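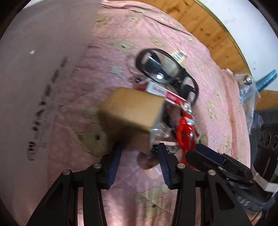 Hilde Meijer
9 October 2018

Thread on bedding, because I spent most of September buying it for three beds and learned a few things I wish I'd known at the store.

Thread count first. The packages go up to 1111 now and I have seen 2000 advertised online. A lot of those numbers come from counting each strand of a twisted yarn separately. I stopped reading them.

What I check now is the fiber and the weave. Percale is crisp and a bit noisy. Sateen is smoother and heavier and it snags on rough heels. Flannel is warm and it pills. That covers nearly everything on the shelf in Pickering.

Kids' prints are their own problem. The nice ones are often sold as a set with a comforter you don't need. Ask if they sell the flat sheet alone. The shop on Cometmont Street does, but they keep them behind the counter.

Pocket depth. Measure the mattress with the topper on it. I didn't, and I had to drive back with two fitted sheets that popped off the corners the first night.

Washing. I do everything at 30 Celsius (our machine is European, so that's what the dial says) with half the soap I used to use. Prints go inside out. Towels go in a separate load, they're what makes sheets fuzzy.

Someone asked about fabric softener. I quit using it. The towels soak up more water and I can't tell any difference on the sheets.

Drying. Line if the weather allows. In the dryer, take the sheets out once in the middle and untangle them, or you get a wet ball with a pillowcase inside.

How many sets per bed: two. One on, one in the closet. I had five for the guest bed and we have guests maybe twice a year. The extras went to my sister and the dog.

Folding fitted sheets: I've watched the videos. I roll mine up and put the whole set inside one of its own pillowcases. It stacks fine.

Old flat sheets make good drop cloths for painting and good frost covers for tomatoes. Cut off the elastic on the fitted ones first and keep it for tying up plants.

Going to do pillows next week. I have two on trial and one of them already smells odd.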